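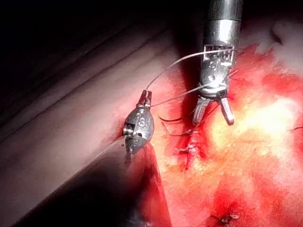 Ainhoa Moya

How to check and look after the needle driver and the grasper between cases

I work with the instruments of one surgical robot at the Cenach training center. We have a single patient cart, the Droltgate, and it is used for suturing practice and for longer sessions. In May I was asked to write down how I do the inspection, so a new colleague can follow it without me standing next to her. The page is for technicians. It does not replace the manual of your machine, and if the manual says something different, please follow the manual.

You need a bright lamp with a magnifier, a soft nylon brush, lint-free cloths, a 10 cm piece of suture thread and the instrument log. Put the cart in the parked position before you remove anything. The light on the arm must be steady. If it is blinking, the arm is still holding torque and you should wait.

1. Remove the instruments

Straighten the wrist from the console first. Close the jaws without squeezing. Then press both release buttons and pull the instrument back in one line with the cannula. Do not turn it while you pull. A bent wrist will catch on the end of the cannula, and this is the most common way we damage a cable.

Write the instrument number and the remaining uses in the log now, before cleaning. I used to do it after and I made mistakes with two drivers that look the same.

2. Look at the jaws

Suturing is hard for the jaws. The driver holds a curved needle one minute and bare thread the next, and the grasper is often used as a post for the loops of the knot. So the thread goes over the wrist too, across the pulleys and the small pins, and it is under tension there.

Open the jaws fully under the lamp. The inner faces should be flat and even from the tip to the root. Look for a bright line where the needle has been sitting always in the same place. A bright line is acceptable, but if your fingernail stops in it, the driver must go out of use.

Close the jaws on the piece of thread and pull gently. Do this at the tip, in the middle and near the root. The thread should hold in all 3 places and come out with no flat or fuzzy spot. When it slips only at the tip, the jaws are probably not parallel anymore. Do not try to bend them back.

3. Look at the wrist and the cables

Move the wrist slowly by hand, using the discs at the back of the housing. Never push on the jaws to move it. Watch each cable as it goes around its pulley. You are looking for one broken wire standing out from the cable, and it is easier to see when the light comes from the side.
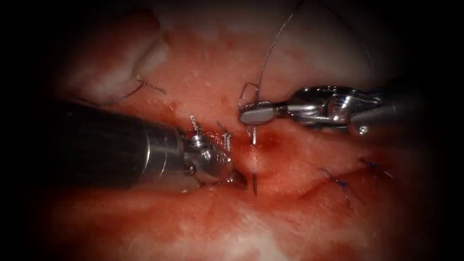 Pay attention to the small gaps between the pulleys, because pieces of thread like to stay there. Brush them out in the direction of the tip. If a piece does not come out with the brush, flush it again and wait a few minutes. Tweezers are forbidden in our room after Visitación Bermúdez found a scratched cable that had been fine in the morning.

Check also the pins and the screws. They should sit level with the metal around them. A pin that stands out can cut thread during a knot, and the surgeon will think the suture was bad.

4. Inspect the shaft

Roll the shaft on a flat cloth and look along it. Then pass the cloth over the full length. If the cloth catches, mark the place with a sticker and set the instrument apart. Scratches close to the wrist are more serious for us than scratches near the housing.

5. Put back and test

After reprocessing, mount the driver and the grasper again and let the arm finish its recognition. On the console, do a full open and close, then left and right, up and down, and one full roll. Both instruments must follow with no delay and no small jump at the end of the movement.

If you see a jump, remove the instrument and mount it again, one time only. If the jump is still there, note code 592 in the log (this is our own code for "wrist does not settle") and send the instrument to Žukauskas with the bag and the form. Replacement drivers are in the Mernia cabinet, shelf 2. The whole check takes me 13 minutes for the pair. In the first weeks it will take longer.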